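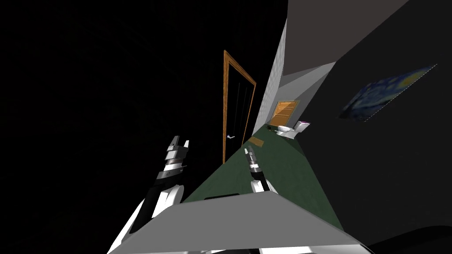

Prellholm bag X-ray set, read me first

Hi! I put this set together with Agustina Arancibia while we were both testing cabinet scanners at Tusomach, and people kept asking me for copies, so I'm finally writing down what's in it.

You get 577 scans of packed carry-on bags. Every bag went through the tunnel twice, once flat and once on its side, but I only kept both passes when they came out clean, so 242 of the bags have just the flat one. The file name ends in f or s, and if there's no s file for your bag, stop looking, there never was one (sorry!).

What's inside the bags: clothes, chargers, shoes, toiletries, books, a lot of umbrellas. We bought most of it at a thrift store and Agustina packed it the way her family packs, meaning tight. There are no weapons and no fake weapons in this set. If you need threat items, ask Ignacio Acuña about the Brultance set, but there's paperwork and he's slow with email.

Folders

scans/ has the grayscale files, 16 bit
color/ has the same scans with the orange, green and blue coloring the operator sees
labels/ has one text file per bag
old/ is my first try at labels, please don't train on it

Labels

Each line in a label file is one item: name, then the four corners of a box, then a number from 1 to 3 for how sure we were. Romana Kopecký and I did the boxes. We used 36 item names. She calls a power bank a battery and I call it a power bank, and I merged those in November, so if you have a copy from before November 11, 2018, grab a new one.

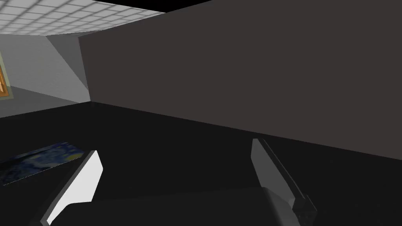 Laptops are the messy part. Some bags have the laptop left in and some have it taken out and sent through in its own tray, and the label for the tray ones is "laptop_out". I wish I'd used a separate column. Maybe next time.

Known problems

Bag 200 is upside down in color/ but fine in scans/.
Cables are boxed as one blob when they're tangled.
The belt slipped for part of one afternoon in March, so a few bags look stretched. They have "belt" in the notes line.

Using it

Go ahead and use it for classes, papers, hobby stuff, whatever you like! Just don't sell it, and mention Prellholm somewhere. Amparo Sánchez at Cisternas keeps the download going, so write to her if the link is dead and to me if a label looks wrong. Send the bag number and the item name, please, a screenshot alone doesn't help me much.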